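Small Cafes and the Cost of Clean Linen
Speaker notes, afternoon session

Slide 1. Title
Say hello, give the name of the talk, mention that the handout is by the door. Questions at the end, please.

Slide 2. Where the numbers come from
I kept the books for two cafes, Dulari and Solheim, for most of last year. Both have table service at lunch. Both used cloth on the tables and paper at the counter. Neither had ever worked out what the cloth cost per cover.

Slide 3. Renting
Dulari rented from a laundry service in Selorley. The contract had a minimum of 100 pieces a week, and they were using 70. The other 30 went back clean and were billed anyway. Ask the room who has read the minimum clause in their own contract. Wait for hands.

Slide 4. Owning
Solheim bought its cloths and washed them on site. The machine was already there for aprons. Water and power went up a little. The bigger cost was staff time after close — folding was never on the rota, so it turned into overtime.

Slide 5. What we changed
Dulari asked for a lower minimum and got it at renewal in December. Solheim moved folding to the slow hour before lunch. They also dropped from 2 cloth sizes to one, so any cloth fits any table and the spares sit on a single shelf.

Slide 6. Choosing a cloth
Checks hide small stains better than plain white. Coffee shows on everything. Buy from a pattern that will still be sold next year, or replacements won't match. Skip anything that needs ironing unless you have somebody to iron it.

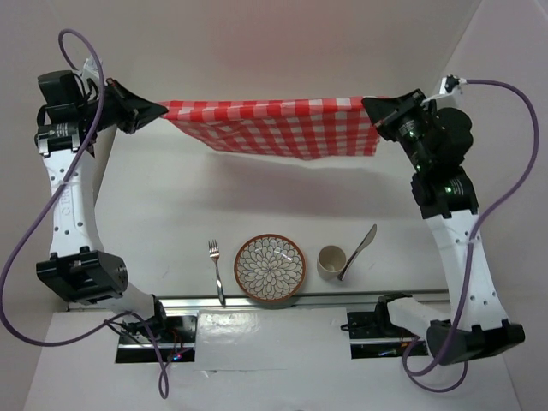 Red and white gingham, held up by the corners.

Slide 7. Keeping track
We used Skuleo for the stock list, but a sheet of paper on the linen cupboard works too. Write down what goes out and what gets thrown away. Do it at close, 2 minutes.

Slide 8. Questions
If it's quiet, start with the one on paper napkins. The price table is on the back of the handout.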